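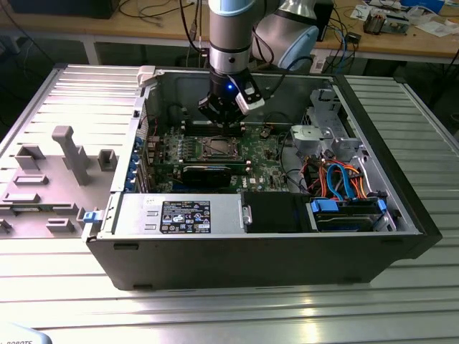

2 min read

About Trinden

Trinden refurbishes used desktop towers and small servers and sells them to schools, libraries and small offices. We also buy old equipment in bulk and take it apart for spares. The company was started by Cyprian Malinowski and Tadeusz Marciniak, who had worked together in the repair department at Kaczmarczyk and wanted to do the same job with more time per machine.

Our workshop is on Flukthorpe Road. It is 4000 square feet, and most of that is shelving. Computers come in at the back door, get a tag and wait for a bench. Every tower is laid on its side and opened before anyone tries to switch it on. We look at the board, the memory slots, the cabling and the drive bays, and write down what is there and what is missing. Plenty of machines reach us with no processor or no drives. That is fine, and the price we pay reflects it.

Dell towers are a large part of our stock. We like them because the insides are easy to find your way around. The parts you are meant to pull are often blue, such as the drive handles and the clips that hold the expansion cards, and a new technician can learn the layout in a morning.
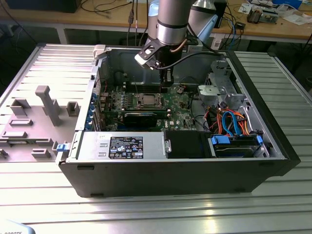
Processors are handled at the bench and nowhere else. The retention frame is opened, the socket is checked for bent pins or dirt, and the chip gets fresh paste before the heatsink goes back on. Power supplies are tested under load. If a label can't be read, the supply is recycled - we don't guess at ratings.

Hard drives are wiped or destroyed, and the seller gets a list of serial numbers either way. Drives we resell are listed separately from the computers, so you can order a tower with empty bays and fit your own.

Stock is tracked in Skedex, a small database Tadeusz wrote when the spreadsheet got too slow. It lists 285 parts by type and shelf. Customers can ask for the record of any machine they have bought from us, including which parts were replaced.

We have four full-time technicians and supply 134 regular customers. Visits are by appointment. Parts orders received before noon ship the same day.

Page updated Oct 25, 2020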